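Second-Hand Board Games and Their Missing Pieces
Project report, Group 2: Tyyne Väisänen, Teemu Manninen, Valtteri Saarinen
Supervisor: Anneli Salminen
Handed in Thursday, March 5, 2026

1. Background

Our original topic was the economics of second-hand shops in Sevholm. The supervisor described this as "a career, maybe, but not a course", and we narrowed it to board games, then to whether a used board game can be played once you get it home. Teemu had bought three the previous July and had opinions.

2. What we did

We visited the charity shops in Sevholm and the flea market in Flerby and bought 55 games. Each was opened on the common room floor and checked against the parts list in its rules. Where the rules were missing too, we looked for a copy online, and where that failed we argued. In total we handled 1284 pieces, not including playing cards, which Valtteri refused to do after the first evening.

A game was marked "complete", "playable" or "hopeless". Playable meant that you could get through it with a button or a coin standing in for whatever had gone. Hopeless meant you couldn't, or that nobody in the group would volunteer to try.
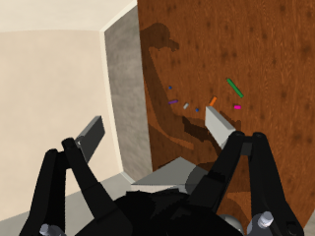
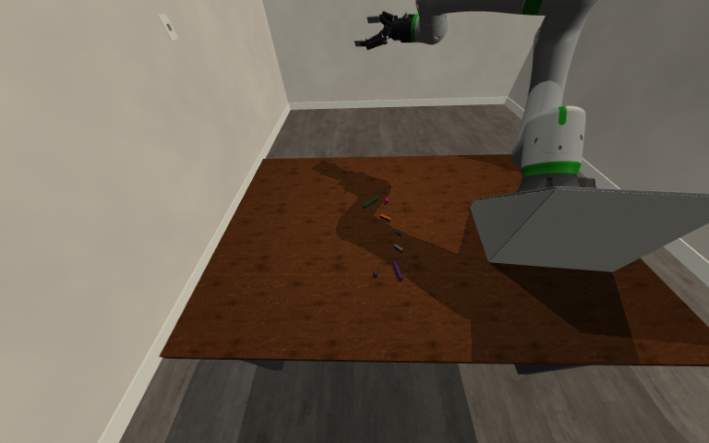
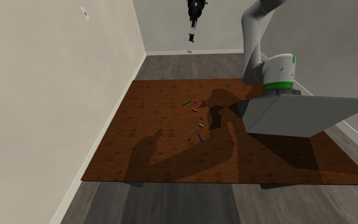 3. Results

Dice go first. We had expected the small pawns to be the main casualties, but people seem to take dice for other games and never bring them back. Egg timers survive surprisingly well, possibly because no household has ever wanted a second one.

Price told us very little. The dearest game we bought had a strip of tape across the lid reading ALL THERE, and it was missing its board. The cheapest was complete and had a shopping list in it from someone who needed leeks.

Trivia games were usually complete and usually hopeless, which broke our marking scheme. The questions had aged badly. We put them under "playable" after a vote of 2 to 1 and Tyyne would like it recorded that she was the one.

4. Problems

We didn't agree beforehand on what a piece was. A pad of score sheets was one piece on Monday's form and a whole page of entries on the next, so part of the table had to be done again. Two games were also mixed together during a tea break, and we can't say with full confidence that both left the room as they came in.

The shop staff were helpful, apart from one who asked whether we were going to buy anything or just rattle it.

5. What we would do differently

Agree on the form first. Buy fewer games. Ask the shops whether they check the boxes before pricing them, a question that came to us on the bus home from the last visit.

The games marked complete have gone back to the Flerby market. The hopeless ones are under Teemu's bed, and he has asked that the next group collect them before the end of term.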